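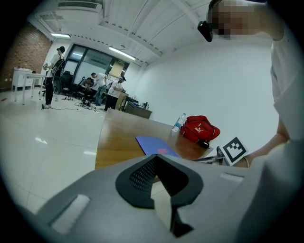 ブルートヴィルの共同工房「フォンセカ」で、会員たちが片付けロボット「Tilow(ティロー)」を自作している。完成すれば、使い終えた机の上を人手を借りずに元どおりにするという。会員向けの案内には「この春、工房から後片付けがなくなります」とある。4月に入った現在、後片付けはなくなっていない。作業に使われる長い木のテーブルには水のボトルが立ち、白いPumaのロゴが入った赤いバッグが載ったままで、端のほうに立てた白黒の四角いマーカーへ手を伸ばしているのも人間である。計画の進み具合を測るなら、案内の文句よりこのテーブルを見たほうが早い。

Tilowの作り方は、動作を一つずつプログラムに書く昔ながらの手順とは違う。人が手持ち式のグリッパーを握り、物をつかんで置く動作を何度も繰り返す。その記録を学習用のデータにして、あとで据え置きのアームに同じ仕事をさせる。考え方そのものは目新しいものではないし、家庭や小さな工房で試す人も増えている。高価な産業用の機械を買わずに済むので、趣味の製作に向いているのは確かだろう。

問題は、そこから先の説明が急に大ざっぱになることだ。工房の資料には、動作の記録を3000回分集めれば「日常の机の片付けにはほぼ対応できる」と書かれている。なぜ3000なのか、根拠は示されていない。担当の会員に尋ねると、最初は別の製作記を参考にしたと答え、少しあとで、切りのいい目標が必要だったと言い直した。後者のほうが正直な答えに聞こえた。

これまでに記録した動作は800回。そのうち学習に使えると判定されたものは633回で、残りは途中で位置の追跡が外れたり、つかむ動作が最後まで入っていなかったりしたため除かれた。趣味の集まりとしては悪くない歩留まりだと思う。ただ、判定の基準は途中で一度ゆるめられている。基準を変える前と後の内訳を見せてほしいと頼んだが、表はまだ整理中とのことだった。

工房の掲示では、この数字が「目標に向けて順調に進行」と要約されている。800を3000で割れば三割に届かないし、使える分だけで見ればさらに下がる。しかも集める作業は、続けるほど楽になる種類のものではない。人は慣れると動作が似てくる。似た動作がいくら増えても、ロボットが初めて見る置き方に強くなるとは限らない。この点は会員の間でも意見が割れていて、回数の目標を外し、物の種類と置き場所の組み合わせで管理し直すべきだという声がある。筆者もそのほうが筋が通ると思う。

費用の見通しも甘い。計画書の予算には、据え置きのアームが2台と、グリッパーの樹脂部品、マーカーを貼る板、配線の材料が挙がっている。抜けているのは時間である。記録を一回取るには、物を置き直し、マーカーの向きを確かめ、データが保存されたかを見なければならない。つかんで置く動作そのものは数秒でも、前後の手間はその何倍にもなる。会員の作業時間は無償なので帳簿には載らないが、旋盤やはんだ付けの場所を使いたい別の会員にとっては、大きなテーブルが長くふさがること自体が費用になる。

部品の一部は、カーゲートにある小さな加工所に頼んだ。こちらの仕上がりには文句のつけようがなく、取り付け穴の位置もそろっていたという。皮肉なことに、計画のなかで納期どおりに終わったのは外注した部分だけだった。工房で作ると決めた配線の固定具は三度作り直され、いまの形に落ち着くまでに、当初の図面からかなり離れた。図面の更新が追いついていないため、同じ物をもう一つ作れる人が何人いるのか心もとない。

位置合わせにも手がかかっている。グリッパーとアームがそれぞれ自分の場所をつかめないと、記録した動作を同じ机の上で再現しようがない。そこで白黒の模様を印刷した四角いマーカーを目印に使う。印刷して板に貼るだけなら安い。だが、板がわずかに反っただけで向きの推定が狂うし、艶のある天板に照明が映り込めば、それも邪魔になりうる。会員の作業記録には、原因不明の位置ずれが何度も出てくる。ある日の欄には「照明? 板? 机?」とだけ書いてあり、翌日の欄は空白だった。

こうした手間は自作の楽しみでもあるし、そこをとがめるつもりはない。フォンセカの会員たちは熱心で、配線の取り回しや部品の強度の話になると、よく考えているのが分かる。失敗した部品を捨てずに箱に取ってあり、割れた場所を見せながら説明してくれた人もいた。疑わしいのは、その地道な作業に「後片付けがなくなる」という看板が掛かっていることだ。看板がなければ、もっと素直に応援できる計画である。

片付けという仕事の中身も、資料では薄い。机の上にある物をつかんで決まった場所へ運ぶだけなら、条件をそろえればできるかもしれない。けれども実際の片付けでは、まずその物が片付けてよい物かどうかを判断する。書きかけの紙は捨ててはいけないし、乾かしている途中の部品は触ってはいけない。誰かが五分後に戻ってきて使う工具は、元の棚に返すとかえって迷惑になる。工房で起きるいざこざの多くは、物がつかめないことより、勝手に動かされたことから始まる。この判断をTilowにどう教えるのか、資料には一行も書かれていない。

担当の会員は、最初の段階では対象を決めた物だけに絞ると説明する。柔らかい袋や薄い紙は後回しにし、形の変わらない小物から始めるそうだ。妥当な順序だと思う。そうであれば、案内の文もその範囲に合わせて書けばよい。「決まった小物を決まった箱に入れる試験をしています」という文では入会者が集まらない、という事情は察しがつく。それでも、会費を払う人が何を期待してよいのかは、はっきりさせておくべきだろう。
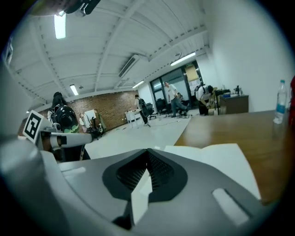 ヘザー・マカリスターは、案内の書き方がまずかったことは認めるが、Tilowを便利な道具として売るつもりはなく、作る過程を会員で共有することに意味があるのだと話す。回数の目標についても、達成できなければ途中で見直せばよく、いまの時点で失敗と決めつけるのは早いという。アームが一つの小物を一つの箱に入れられたら、それだけで次の人が始める足場になる、というのがマカリスターの考えだ。

もっともな言い分だが、それなら見直しの条件を先に決めておいてほしい。どこまで進んだら続け、何が起きたらやめるのか。自作の計画では、この線を引かないまま材料だけが増えていくことがよくある。フォンセカでも以前、自動の換気装置が似た経過をたどった。最後の部品待ちという札が長く下がり、札のほうが先に色あせた。今回も、計画書に終了の条件は見当たらない。

公開の予定も固まっていない。案内には、土曜の見学会でTilowが机を片付ける様子を見せるとある。ところが細かい予定表のほうでは、同じ時間が「記録作業の体験」になっている。つまり、見学者がグリッパーを握って物をつかみ、置く。ロボットが片付けるところを見に来た人が、ロボットのために片付けをすることになる。体験としては面白そうだし、子どもも喜ぶかもしれないが、二つの催しを同じ名前で呼ぶのは無理がある。どちらになるのかを問い合わせたところ、当日の機器の状態を見て決めるという返事だった。

見学者が取った記録を学習に使うのかどうかも、決まっていない。慣れない人の動作が混じれば、データに幅が出るという見方がある。反対に、使えない記録が増えるだけだという見方もある。どちらが正しいかは、少量を分けて学習させ、結果を比べれば見当がつくはずだ。その比較をする予定があるかと聞くと、よい考えだと言われた。予定はなかったようである。

安全面の備えについては、いくらかましな答えが返ってきた。アームを動かすときは速度を抑え、手の届く範囲に停止スイッチを置き、必ず別の会員が横につく。この規則は紙にして配られている。床を這う配線のまとめ方については記述がなく、来客のある日にはそちらのほうが気になる。つまずいて困るのは人も機材も同じで、マーカーの位置合わせが一からやり直しになれば、その日の予定はそこで終わる。

学習済みの模型を動かす計算機をどうするかも残っている。いまは会員の私物を借りており、持ち主の都合がつかない日は試験ができない。工房で購入する案は出ているが、金額を見て話が止まった。外部の計算サービスを借りる案には、工房内で撮った映像を外に出してよいのかという疑問がついて回る。グリッパーについたカメラは、机の物だけを都合よく撮るわけにはいかない。後ろを通る会員も入る。撮影への同意は口頭で済ませているとのことで、見学会の前に書面にするかどうかは検討中という。

それでも、いま公表できる成果はある。633回分の記録と、除いた分の理由をまとめて公開すれば、ほかの工房には役に立つ。どのマーカーの置き方で追跡が外れたか、どの固定具が割れたかという話は、完成予想の文句よりずっと読む価値がある。公開の意思はあるかと尋ねると、まず目標の3000回に届いてからにしたいという答えだった。根拠のはっきりしない数字が、ここでは発表を先へ延ばす理由になっている。

次の区切りは、アームに小物を一つ運ばせる試験である。成功とみなす条件は、置いた物が箱に入っていること。倒れていても、向きが違っていても構わない。続けて何回できれば成功と呼ぶかは書かれておらず、この点は会員の打ち合わせで決めるという。試験の日取りは未定で、決まり次第、工房の入口に掲示される。

4月 ブルートヴィル地域面 編集部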